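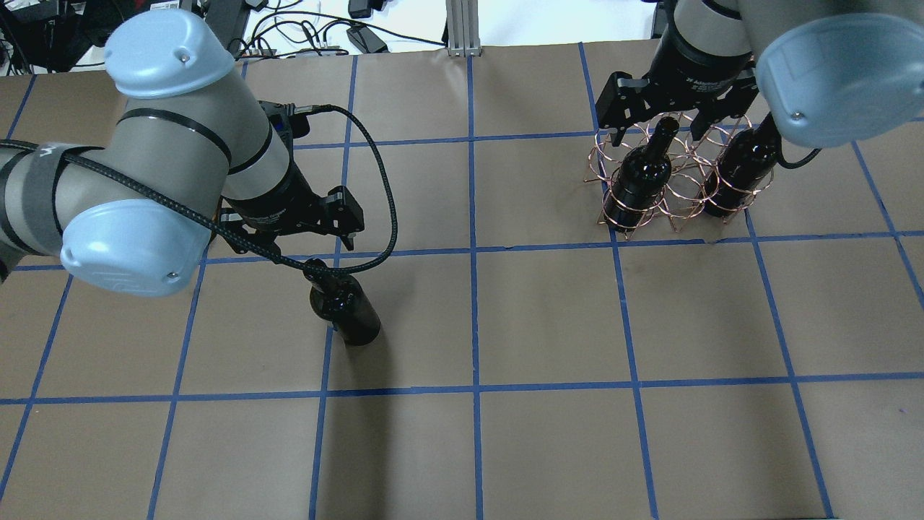
Figure 3. Bottle upright on the papered table, tape grid in place.

3.2 Materials and table layout

Domestic wine storage has a large literature on temperature and almost none on where people put the bottle. The Stostance inventory lists 1,211 household tasks, of which 27 involve a bottle and only 2 a rack. We took both.

The table was covered in paper and divided into cells with blue painter's tape. Our protocol asks for straight lines. The tape had its own views, and we report positions by cell and not by distance, which spares everyone a false decimal place. A bottle standing across a line is coded as belonging to both cells, a rule we adopted after a discussion far longer than it deserved.

The rack is copper-coloured wire, looped into circular holders, with thin legs and a coiled handle on top. We chose it over the solid block recommended in the Trativer guidelines, as an open lattice offers more ways to be nearly right. A wooden tray with rounded corners shares the table with it. Under Zaugg coding, a tray is a surface with a raised rim and a rack is a set of places; the distinction matters more than it sounds — a bottle may lie anywhere on the first, but must be somewhere in particular in the second.
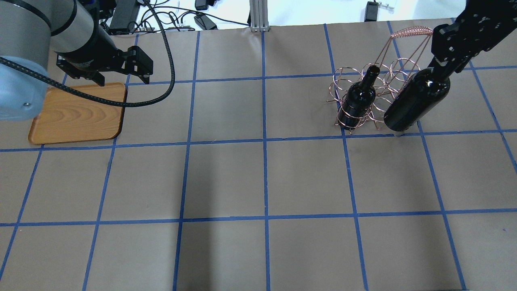
3.3 Scoring a stored bottle

A bottle scores as stored when it lies horizontally in the loops. Partial credit was considered and dropped, wine being indifferent to effort. Neck direction is recorded separately using the Vullus scheme, which allows 800 combinations for a full rack and is silent on which of them looks best. Torn or lifted tape is noted on the sheet but does not affect the score. 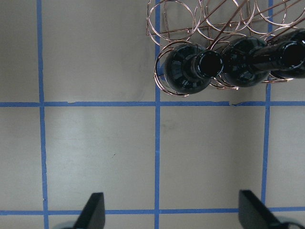
Figure 4. Three dark bottles lying in the wire rack, seen from above.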